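**Progress report to the Ayala Fund**
Durness House furnished rooms, second report
July 5, 2023

Dear friends at the Fund,

Thank you for your patience with this one. I had meant to get it to you sooner, but we had a busy stretch of move-ins and I wanted the rooms to be properly settled before I wrote about them. I am glad I waited, as there is a good deal more to tell you now than there would have been a few weeks back!

You will remember that the grant was meant to help us get the Durness rooms ready for people coming out of short-term housing, and to keep them clean and pleasant between one stay and the next. Since the first report in April we have had 80 changeovers. Each one means stripping the bed, washing the blankets, going over the floor, emptying the bin and putting in a fresh liner, and setting out the small welcome box with soap, tea and a few snacks. It doesn't sound like much when I write it down like that, but it fills a morning, and the stairs at Durness are steep.

**Bedding**

This is where most of the money has gone, and I think it shows. We bought 93 blankets from Hallent, in bright colors, after several residents told us that the old gray ones made the place feel like a hospital. People do seem to like them. One woman asked if she could buy hers when she left (we let her keep it, and I hope you don't mind). The colors have held up well in the wash so far, though we have learned to do the red ones by themselves the first few times.

We are still a little short of spare sheets. If two rooms turn over on the same day, we are waiting on the dryer, and I would like to put part of what is left toward a second set for the top floor.

**Floors**

The old carpet is gone from the last of the bedrooms, and I can't tell you how pleased I am to see the back of it. Sweeping and mopping a wood floor takes a fraction of the time, and the rooms smell better for it. We did have one delay when the sander we had rented broke down halfway along the upstairs hall, which put us back by a week. The rental place was very decent and took the lost days off the bill. There is one board by the landing that still creaks, and I am afraid we have all just got used to stepping over it.

**Trash and packaging**
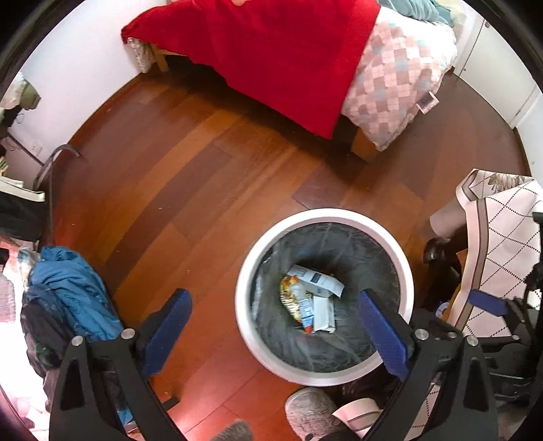 Bedroom trash was the part of the plan I knew least about when we started, and it has turned out to be the part I talk about most. We had planned on one large can per floor, in the hall, and people simply didn't use it. So now every bedroom has its own bin. I like a round one with a dark liner, on the bare floor where it is easy to reach from the bed, and what goes in tends to be light stuff, like the white cartons and the printed yellow and orange wrapper at the bottom of this one. A good share of it could have gone in with the recycling. I would like to try a second, smaller container for cardboard in each room, starting with the ground floor.

The liners come from Turkmont by the case. We have gone through 243 so far and have a case and a bit in the closet, so there is no need to order again before the fall. The thinner kind we tried at first split at the seams, and I gave the leftover rolls to the garden shed.

**Money**

We have $333 left in the supplies line. With your blessing I would spend it on the spare sheets first and the cardboard containers second, and put off the new mop heads until the next round. The full list of receipts is in the folder I mailed with this letter.

I would dearly love for one of you to come and see the rooms. Mornings are best, before the move-ins begin, and there is always coffee on.

With warm thanks,

The house manager, Durness House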